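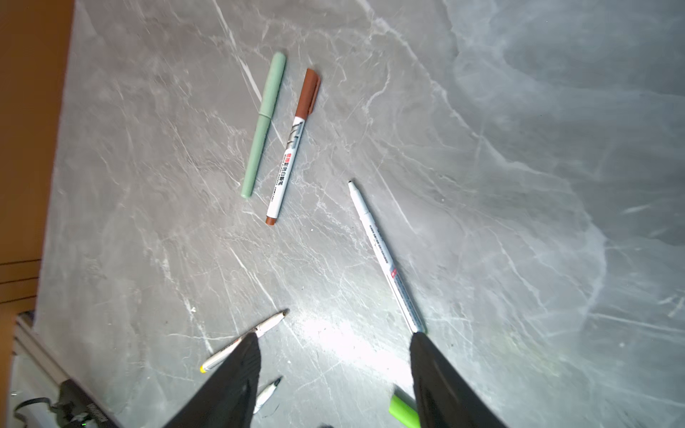
Why does my marker dry out if I leave the cap off, but my ballpoint pen doesn't? Seema Pal sent in that question, and she also wanted to know why some inks wash out of a shirt and others stay forever. Both answers come from what ink is made of.

## What is in ink?

Ink has two main parts. One part is the color. The other part is the liquid that carries the color from the pen to the paper.

The color can be a **dye** or a **pigment**. A dye dissolves in the liquid, the way sugar dissolves in tea. You can't see any bits in it, even with a strong magnifying glass. A pigment is a very fine powder. The bits float in the liquid and don't dissolve. Many paints use pigments too.

The liquid can be water, alcohol or a thick oil. Which liquid is used makes a big difference to how the pen writes.

## Inside a marker

If a grown-up helps you take apart an old felt marker, you will find a soft stick in the middle. It is made of many thin fibers packed side by side, and it is full of ink. The tip is made of fibers too, pressed together more tightly.

Between the fibers there are tiny gaps. Ink creeps along these gaps all by itself. This is called **capillary action**. It also happens when you dip the corner of a paper towel in a glass of water and the wet patch climbs up.

When the tip touches paper, the ink creeps again, this time into the paper. More ink moves down from the stick to take its place.

## Inside a ballpoint pen

A ballpoint pen has a tiny metal ball at the tip. The ball sits in a socket and can roll. The top of the ball touches the ink inside the pen, and the bottom touches the paper. As you write, the ball turns and carries ink out.

Ballpoint ink is thick and oily. It dries slowly in the air, and only a little of it is showing around the ball. A ballpoint can sit on a desk for months and still write. Sometimes you have to scribble first to get the ball rolling.

## Why the cap matters

Water and alcohol both **evaporate**. They turn into a gas and drift off into the air. Alcohol does this faster than water. A marker with no cap loses its liquid through the tip, and the color stays behind in the fibers. With no liquid to carry it, the color can't get to the paper.

A cap traps a small amount of air around the tip. That air soon holds as much of the gas as it can, and the drying almost stops. Push the cap on until it clicks.

## Washable or permanent?

Washable markers use water and dyes that let go of cloth easily. Permanent markers usually use alcohol and a sticky material called **resin**. When the alcohol is gone, the resin holds the color in place. Water can't dissolve it.

## Try it: pull a color apart

You will need:

- a paper coffee filter
- a black washable marker
- a glass with a little water in the bottom

1. Cut a strip from the filter, a bit longer than the glass is tall.
2. Draw a thick line across the strip, 3 centimeters from one end.
3. Hang the strip so that the end touches the water but the line stays above it.
4. Wait until the water has climbed most of the way up.

Many black inks are a mix of several dyes. Some dyes travel up the paper farther than others, so you may see blue, pink or yellow bands. Scientists call this **chromatography**. Try a brown or green marker next, and then a permanent one. Write down which colors moved.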